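Workshop Tips: Laying Out Long-Handled Tools, and What a Grasping Study Found
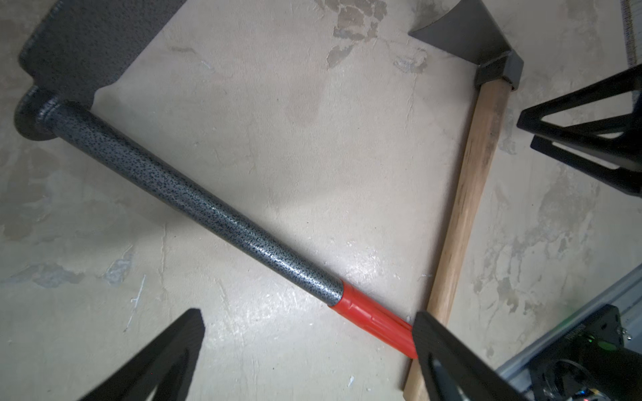 Theerawat Chantharasri wrote in after last month's page on pegboards to say that tool storage advice is always written for people with two good hands and plenty of time, and that the only useful test is whether you can get hold of the thing on the first try. He asked if anyone had measured that. The Trellent shop group has, with a robot arm, and the results carry over to an ordinary garage better than I expected.

The method

The group wanted to know how the way a tool is put down affects how well it can be picked up again. They used a two-finger gripper with a camera at the wrist and a set of striking and cutting tools: hammers, mallets, hatchets and axes. Each tool was laid on a bare concrete floor, first alone and then next to a second tool. The arm was given one try per layout. A pickup counted if the tool came clear of the floor and was still in the fingers after 10 seconds. If it slid, tipped out or dragged its neighbor along, it was scored as a miss.

There were 50 layouts in all, and every layout was run with the same lighting. The grasp planner was Jodier, left on its stock settings. The group did not train it on the tools beforehand. They say in the write-up that training would raise the numbers and would also hide the thing they were trying to measure.

What they found

Grip point mattered more than anything else. When the fingers closed on the far end of the handle, the weight of the head pulled the tool around and it twisted out. Closing nearer the head worked much better. The planner tended to go for the end grip if it was brightly colored and stood out from the floor, so on several tools it chose the worst place first.

Spacing came second. Two handles lying side by side with a hand's width between them gave no trouble. Two handles that came together at one end did. A finger needs floor to come down on, and when the grips meet there is none on the inside. The group counted a gap of 2 inches as the smallest that worked reliably with their fingers.

Shine was third. Polished handles and glossy grips gave patchy depth readings under a direct lamp, and the planner sometimes placed the handle a little to one side of where it was. Moving the lamp so it did not point straight down fixed most of this. Plain wood caused the fewest problems of any handle material they tried.

The condition of the floor made little difference. They had expected worn patches and scratches to be mistaken for edges, and ran 6 of the layouts again on a clean rubber mat to check. The scores were the same.

Tips you can use at home

Lay long tools parallel, heads at the same end. If you set a hammer and an axe down together, keep the handles from meeting. You will reach for one and bump the other.

Pick up a heavy tool near the head. Slide your hand down to the grip once the tool is off the floor. This is easier on the wrist, and it is what the arm had to do to hold on. With an axe, take the handle just under the head and keep your fingers off the edge.

Leave a hand's width between handles on a shelf or rack. Two inches was enough for the gripper, but a work glove wants more.

Move the light. A lamp directly over the bench puts glare on painted metal and glossy grips. Set it to one side, at about shoulder height.

Don't trust a bright grip to show you where to lift. Colored grips are good for finding a tool in the grass and for telling which end is which. They say nothing about where the weight is. To find the balance point, rest the handle across one finger and slide it until the tool stays level, then put a wrap of tape there. With a sledge or an axe the mark will be close to the head. Wear boots while you do this, and keep the blade covered on anything sharp.

Sheathe the axe before it goes on the floor. The group worked with uncovered blades in a closed-off area with no one inside it. A home garage has people and pets walking through.

Don't bother recoating the floor for the sake of finding tools. If you are recoating it anyway, pick a matte finish.

If you are trying this with your own arm

A few readers have small arms in the shop, so some notes from the write-up. Set the approach height from the thickest part of the tool, which is usually the head. The group set it from the handle at first and knocked a mallet head on the way down. Keep brackets, rails and wiring outside the reach of the arm and mark the line on the floor. Check the finger pads before each session, as dust from the concrete builds up and lowers the grip. Wipe them with a damp cloth and let them dry.

Start with one tool. Run it in several positions, write down the grip point each time, and only then add a second. The group kept its log in Skandale, but a notebook and pencil would do for a set this size.

Limits of the study

It was one arm, one gripper and one room. The fingers were rigid, and soft fingers may do better on round handles. Nothing was tested outdoors or on gravel. The tools were all laid flat, so the results do not cover tools leaning on a wall or hanging from hooks. The group plans to run hooks next, along with the Tôn rack that several readers have asked about, and hopes to have those results in February.

Theerawat also asked about left-handed layouts. The arm approaches from directly above and has no preferred side, so the study can't answer that. If you have a setup that works left-handed, send it in with the rack measurements and the length of your longest handle.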